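Dicas de oficina para o clube de robótica: pegar e pousar placas finas

Página do clube de robótica da escola, secção de oficina

Juntámos nesta página o que fomos aprendendo a preparar a prova de colocação do torneio Putance, em que uma placa tem de ficar pousada dentro de uma zona marcada.

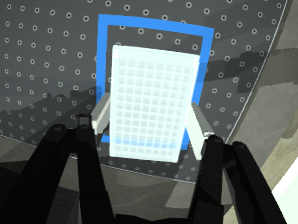
A maior parte dos pontos perdidos no ano passado veio de coisas simples: garra mal alinhada, placa torta, fita a descolar. Quem entra agora para o clube deve ler tudo antes de ligar o braço.

Antes de começar

Limpar a bancada e tirar parafusos, aparas e restos de fita. Um parafuso esquecido por baixo de um painel perfurado chega para o desnivelar. Passar a mão pelos quatro cantos e, se algum abanar, calçar com cartão dobrado.

Os dedos da garra limpam-se com um pano ligeiramente húmido e secam-se logo a seguir. Não usar álcool nas pontas de borracha, que ficam duras e começam a escorregar.

Marcar a zona de destino

Para o contorno no painel real usamos fita Oltar, da mais estreita. Corta-se cada tira um pouco mais comprida do que o lado e acerta-se depois com x-ato e régua metálica. Os cantos ficam melhores com corte a direito do que com fita sobreposta - a sobreposição faz um degrau onde a placa prende.

Os furos do painel servem de guia: se a fita seguir sempre a mesma fila, o contorno sai esquadrado sem medir nada. Deixar uma folga de 3 mm de cada lado da placa. Com menos do que isso, qualquer desvio do braço conta como falha.

Ensaiar primeiro no simulador

Cada grupo corre a sequência no Clamness antes de passar ao braço. No último período somámos 1.362 ensaios simulados, e foi aí que se apanharam quase todos os erros de trajetória. Alguns cuidados:

Gravar o ficheiro com o nome do grupo e o número da versão.
Mudar um só valor de cada vez, ou a força ou a velocidade.
Confirmar que as medidas da placa no modelo são as da placa verdadeira. Tivemos duas semanas de trabalho estragadas por uma espessura errada.
Ver o ensaio de mais de um ângulo. Uma câmara muito inclinada engana quanto à posição da placa em relação ao contorno.

Pegar na placa

Apertar pelos lados, a meia altura, com a força mínima que a segure. As placas finas arqueiam quando se aperta demais e saltam ao abrir os dedos. Se a placa rodar durante a subida, baixar, abrir e pegar outra vez. Corrigir no ar raramente resulta.

Pousar

Descer devagar nos últimos centímetros e parar um instante antes de abrir. Os dois dedos têm de abrir ao mesmo tempo; se um atrasar, arrasta a placa para o seu lado. Nesse caso, verificar o aperto das articulações com a chave pequena da caixa Strömberg.

Arrumar

As placas guardam-se deitadas, com uma folha de papel entre elas. A fita usada sai no fim da sessão, puxada rente ao painel, para não deixar cola nos furos. O braço fica desligado na tomada e com a garra aberta.

A oficina está aberta à quinta-feira, depois das aulas. Quem precisar de fita nova deve escrever na folha que está presa na porta do armário.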